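## Troca de roupa de cama: o que muda em maio

Pessoal, rapidinho que o boletim fecha hoje. Chegou o frio e com ele a pergunta de sempre na caixa de entrada: lavar edredom em casa ou mandar pra fora?

Depende da máquina. Edredom de casal precisa de espaço pra girar, se entrou socado não enxágua direito e fica aquele cheiro de sabão velho. Água a 30 graus pra cor, 40 pro branco (olhem a etiqueta antes, sempre). Amaciante, pouco. Quase nada. Centrifugação baixa e duas voltas de enxágue.

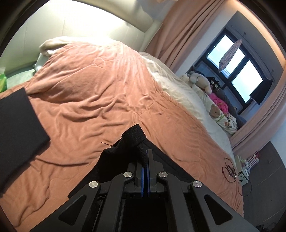

*Edredom salmão, manta creme na cabeceira.*

Quem não tem máquina grande: a Lavanderia Humari manteve o preço do ano passado pra quem é do bairro, é só mostrar o boletim no balcão. Entrega em 3 dias. A Fulero tambem aceita, mas só edredom sintético, pluma não. Liguem antes, o telefone deles anda ocupado de manhã.

Secagem: sombra, vento, virar de lado a cada 2 horas. Varal da Rua Ernent liberado de novo, o piso ficou pronto. Por favor não deixem peça de um dia pro outro, semana passada sobrou lençol de monte e ninguem sabia de quem era.

Ah, e doação de cobertor continua na portaria do Ardeleanu, até quarta, cerca de 40 peças já separadas. Só coisa limpa e dobrada. Travesseiro não estão pegando.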